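# Chapter 7. Chores as Engineering Problems

A dishwasher is a machine that washes dishes. It has been on sale for decades, it works, and it has changed very little about the part of the job that most people dislike. Someone still has to scrape the plates, load the racks, start the cycle, empty the racks, and put everything back in the cupboard. The washing was automated early because it could be sealed in a box. The handling stayed outside the box.

This chapter deals with the handling. The question it asks is a practical one: can machines do household and shop-floor chores yet, and if so, which ones, at what speed, and with how much help? The answer depends on how the word "do" is defined, so the first half of the chapter is spent on definitions and measurement. The second half works through three tasks in detail: picking up tableware, folding flat goods, and restocking a parts bin.

Chapter 6 covered fixed automation. There, the part arrives in a known position, the tool follows a taught path, and any variation is removed upstream by feeders, jigs, and trays. A household offers none of these. A cereal bowl may be on the table, in the sink, or on the arm of a chair. It may be upside down. It may hold a spoon and an inch of milk. A shop floor falls somewhere between the two – the parts are known, but the bins are filled by people in a hurry.

## 7.1 What counts as doing a chore

Three terms are used throughout the chapter.

A **motion** is a single controlled movement, such as closing the fingers. A **task** is a sequence of motions with a result that can be checked, such as a bowl moved from the table to the rack. A **chore** is a set of tasks carried out until a stated condition holds, such as a clear table.

Most published success rates refer to tasks. Most buyers care about chores. The gap between the two is larger than it looks. If a table holds ten items and each item is cleared correctly 95 percent of the time, and failures are independent, the whole table is cleared without error only 60 percent of the time. At 99 percent per item the figure rises to 90 percent. A person who clears a table every evening would not accept a fault every tenth evening, especially if the fault is a broken dish.

Recovery matters as much as the first attempt. A machine that misses a grasp, notices the miss, and tries again can complete a chore with a modest success rate per attempt. A machine that misses and carries on as if it were holding the bowl cannot. For this reason the tables in this chapter report two values: success on first attempt, and success within three attempts. A trial that needed a human hand is recorded as an intervention, even when the chore was later finished.

Rigid tableware is a useful first case. It does not change shape, it comes in a small number of forms, and a person can pick it up without thinking. It also presents several of the difficulties that recur later in the chapter, including glossy finishes, curved walls, and edges that must be approached at the correct angle.
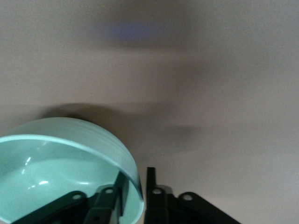 **CASE 7A | TABLEWARE: THE RIM GRASP**

A two-finger gripper can take hold of a bowl in two general ways. It can span the full width from outside, which requires an opening wider than the bowl, or it can pinch the wall at the rim, with one finger inside and one outside. Small grippers are usually limited to the second method. The open fingers straddle the wall, descend, and close on it.

The rim grasp has three main sources of error. The first is lateral error: if the gripper is displaced by more than the clearance on either side of the wall, a fingertip lands on the rim and pushes the bowl down or tips it. The second is angular error. The fingers should close along a line that passes through the center of the bowl; if they close at a slant, the pads meet the curved wall on one edge only, and the bowl turns as it is squeezed. The third is load. The weight of the bowl hangs to one side of the grasp, so the bowl tends to rotate downward when lifted. An empty bowl may stay level enough. A full one often will not.

Perception adds its own errors. Reflections on a glossy surface shift as the camera moves and can be mistaken for features of the object. A pale bowl on a pale surface gives weak contrast along the very edge that the controller needs to find. A wrist-mounted camera reduces the distance to the rim, but it loses sight of the bowl as a whole during the final approach.

The Gondcombe tableware trials, used in the exercises at the end of this chapter, recorded 1009 rim grasps across 110 household items. Each item was placed by hand, without a fixture, on a plain work surface. The trials did not include stacked or nested items, which are treated separately in Section 7.5.

## 7.2 Speed, supervision, and cost

Success rate alone does not settle whether a machine is useful. A chore finished correctly but in five times the usual period may be acceptable at night in an empty kitchen and unacceptable on a packing line.

The Cluncombe line study gives a clear shop-floor comparison. Two cells performed the same restocking chore. The Raju cell ran slowly and stopped for help whenever a grasp was uncertain. The Vikora cell ran faster and asked for help less often, but it placed more parts in the wrong bin. Over a shift of 800 parts, one operator could supervise 2 cells of the first kind. The second kind needed less attention during the shift and more sorting afterward.

Neither result is a complete measure of cost. Supervision is paid for by the hour, while errors are paid for when they are found, which may be several stations later. Section 7.3 introduces a single measure, *attended minutes per chore*, that combines setup, intervention, and correction. It is applied first to the tableware data and then to the two restocking cells.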